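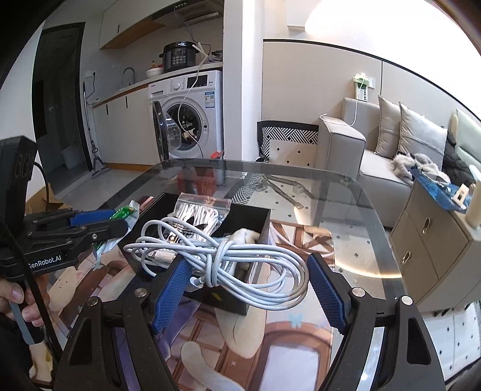
图1 玻璃台面上的黑色收纳盒与打结的白色线缆

样板间及办公区小件物品存放安全检查表(含批注)
最后更新:二月
分类:行政后勤 > 安全检查 > 表单与记录

受检单位:Flidard,3004室
检查人:Wouter Michiels
复核:Mieke Peeters

1. 疏散通道
门前及走道净宽满足要求,无纸箱堆放。合格。
批注:会议室外侧的伞架靠近门扇,开门时有碰撞,移至墙角。

2. 灭火器
共6具,压力指针均在绿区,铅封完整。合格。
批注:茶水间一具的检查卡漏签一次,由Andden补签并注明补签人。

3. 插座与延长线
禁止插排串接,禁止线缆从地毯下穿过。不合格,1处。
批注:打印机与碎纸机共用一只插排,后面又接一只。碎纸机改接墙插,15日前完成。

4. 闲置线缆
应理顺后松盘,用扎带固定,不得打结存放。线缆外皮开裂或插头松动的一律报废。
批注:图1中的线缆需解开重盘。充电线与杂物分格存放,未列入报废项。

5. 玻璃台面
边缘无崩口,支脚无晃动,台面不放重物。合格。
批注:防撞角由Jillen供货,到货后统一粘贴。

6. 胶类与小包装化学品
胶水、胶点、清洁剂保留原包装,标签朝外,远离热源。药品不与胶类同处存放。整改。
批注:气球胶仍用原袋,袋面英文为“balloon glue”,可保留。旁边印有“999”和“感”字的药盒移入急救箱,登记有效期。
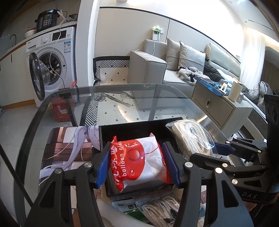

7. 急救箱
箱体无锁,位置有标识,耗材在有效期内。基本合格。
批注:弹性绷带余量不足,补一卷。清单改贴箱盖内侧,旧清单作废。

8. 货架与高处存放
层板螺栓齐全,单层承重不超过标牌数值。合格。
批注:顶层编号144的文件箱超出层板前沿,已当场推回。Van Hecke送来的样品册未拆封,放底层。

9. 照明与应急灯
按下测试键,应急灯应点亮并保持。不合格,1处。
批注:后门应急灯不亮,先换电池,仍不亮则换整灯。

10. 纸类及包装废料
当日清运,不得堆在配电箱前。合格。

整改责任人:Andden现场负责人
复查范围:第3、4、6、7、9项。复查时附整改后照片,由Mieke Peeters签字后归档。

标签:小件收纳、用电安全、化学品存放、复查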